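Research participants wanted: teach our robot to tidy up

Robot Learning Group, Prunmont
Paid sessions, mornings and late afternoons, from September

We are looking for people who are good at ordinary household jobs (so, nearly everyone) to help us with the next round of the Pulesance study. You don't need a technical background. You do need two working hands, a bit of patience and an interest in how small jobs get done.
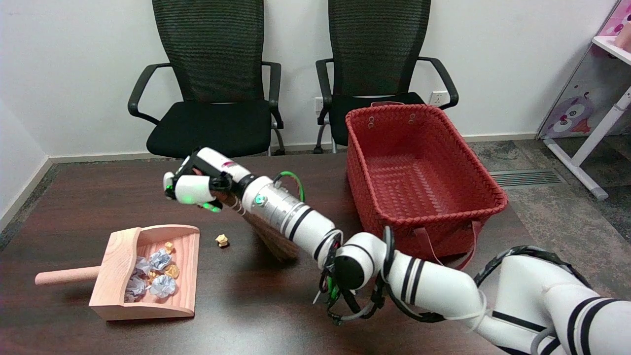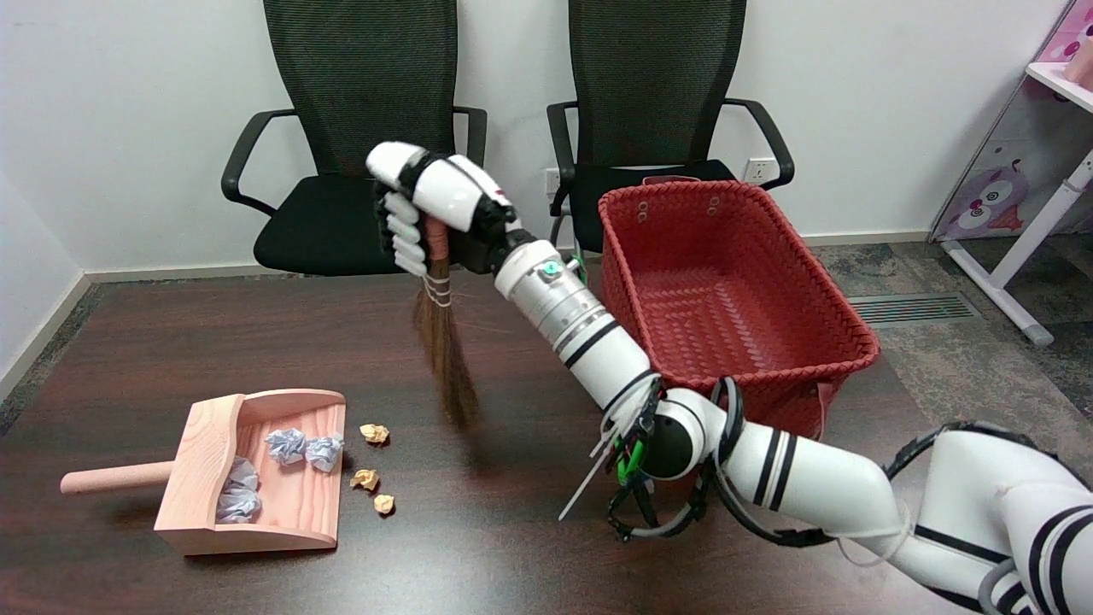
Hand broom, dustpan and crumpled paper: the sweeping task.

Pulesance is a method for learning from corrections. Most robot training starts with a person guiding the arm through a whole task again and again, and the arm then copies what it was shown. We do some of that too, but our people also step in halfway through, when the arm is working by itself, and put it right. A nudge at the wrist angle, a slower stroke, a second go at a piece that got left behind. The method gives those short corrections much more weight than the smooth runs, and we're really excited by what has come out of it!

In the first round we recorded 2,972 runs, and 728 of them included at least one correction. Training on the corrected runs alone did better on sweeping than training on the full set, which surprised all of us. What we don't know yet is how much of that comes down to the handful of people who did the correcting. They were mostly our own students, and they had all picked up the same habits. That's where you come in.

We have places for 122 participants. Each of you will come for 2 sessions of up to 90 minutes, with a break whenever you want one. The first is practice: you'll learn to guide the arm and hand, and try picking up and putting down the tools. In the second you'll watch the robot sweep and take over when you think it needs help. There's no score, and we would much sooner you were fussy than polite.

You can take part if you are 18 or over, can sit at a table comfortably for the length of a session and can follow spoken instructions in English. Left-handed people are very welcome, as we had hardly any last time. If you took part in the Akpalu or Bunov pilots, please leave this one to newcomers.

You will be paid for your time at each session, including the practice one, and we refund local bus and train fares. We record the movements of the arm and your hand controls, and we'll ask for written consent before anything starts. You can stop at any point and still be paid for that session.

To apply, write to Ayman Sfeir at the Robot Learning Group with your name, which hand you write with and the times of day that suit you. Please also tell us about a chore you have strong opinions on. We're choosing the tasks for the spring round and would love ideas.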